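Grevness Garment Works, Valtbridge
Sample Room and Cutting Floor Safety Checklist
Date of inspection: November 7, 2019
Previous inspection: July
Scope: pattern cutting, sewing, pressing, finishing, fabric store, fitting area

1. Cutting floor
1.1 Straight-knife cutter guard lowers fully to ply height. PASS
1.2 Mesh gloves available at each cutting station. PASS
Comment: One left-hand glove has a broken link at the thumb. Removed from use.
1.3 Band knife emergency stop tested under power. PASS
1.4 Lay height within posted limit. FAIL
Comment: Wool coating for the Sisville order was stacked above the line marked on the end stop. Lay was split before cutting resumed. Reposted limit at both ends of the table.
1.5 Power cables suspended or covered. PASS

2. Sewing lines
2.1 Needle guards fitted on lockstitch and overlock machines. PASS, with comment
Comment: Guard on machine 116 is fitted but the screw is worn. Replace at next service.
2.2 Belt covers closed. PASS
2.3 Broken needle log complete, all fragments accounted for. FAIL
Comment: Two entries lack the fragment taped to the sheet. Garments from both bundles passed through the metal detector again and were released.
2.4 Chairs adjustable, casters intact. PASS
2.5 Light at needle point, minimum 600 lux. PASS

3. Pressing and finishing
3.1 Boiler pressure certificate current and posted. PASS
3.2 Steam hoses free of cracks and bulges. FAIL
Comment: Hose at press 8 shows surface cracking near the coupling. Press tagged out. Subramaniam to supply replacement hose under the service contract.
3.3 Iron rests heat resistant and stable. PASS
3.4 Spotting gun used only at the extracted booth. PASS
3.5 Solvent containers labeled and closed. PASS

4. Fabric store
4.1 Rolls chocked or racked. PASS
4.2 Rack load plates legible, 200 kg per shelf. PASS
4.3 Clearance below sprinkler heads. FAIL
Comment: Boxed trims on the top shelf of the rear rack. Move down one level.
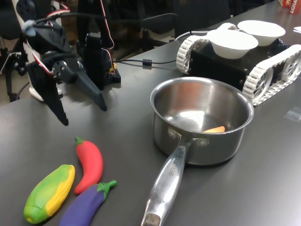

4.4 Step stools in good repair. PASS
Comment: Rubber feet replaced after the July inspection.

5. Fitting area and exits
5.1 Dress forms locked on their stands. PASS
5.2 Pins and shears returned to closed trays. PASS
5.3 Exit route clear to full width. FAIL
Comment: Rolling rail with finished coats parked across the side door. Moved during the inspection. Mark floor with yellow tape.
5.4 Extinguishers in date. PASS

Open items: 2.1, 3.2, 4.3, 5.3
Closed during inspection: 1.4, 2.3
Press 8 stays tagged out until the new hose has been pressure tested and the result entered in the boiler log.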